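Laundry at the House: Photo Gallery
Page by Idalina Ramalho, 10 Sep 2025

On this page I collect photos of our washing, which is a bigger part of life in a shared house than I expected before I moved in. We are five people and we have one machine. In March we agreed on a small plan on the kitchen door, and since then the quarrels about socks have become fewer.

My own washing is mostly blue and grey. My sister tells me that I dress like a rainy morning, and when I see it all together I must agree with her. It has one advantage, that I almost never need to sort the colours. The towels I should wash separately, my mother always did so, but in a busy week everything goes together. 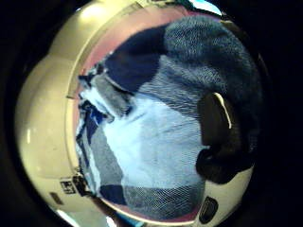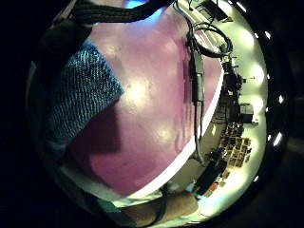 First photo: blues, greys and black packed close together, with the pale blue one the brightest of all. Second photo: blue knitted fabric over the purple surface with the white edge.

I am quite careful with knitted things, after I lost a good pullover in the first winter. It came out in a size for a child of five years. Now I wash wool at a low temperature with a short spin, and I dry it lying flat on a towel, never on a hanger. It takes two days in cold weather, but the shape stays good.

For the cotton I use the normal programme and I take the things out soon after the end, so that there is less to iron. I fold the towels in three parts and then once in the middle, in this way they fit on our narrow shelf. If somebody knows a better way of folding fitted sheets, please write to me, I have tried many times and mine always look like a ball.

The older gallery, with the washing line on the balcony and the 15 pegs that were left after the storm, can be found under "Spring". I will add new photos when the winter blankets have their turn.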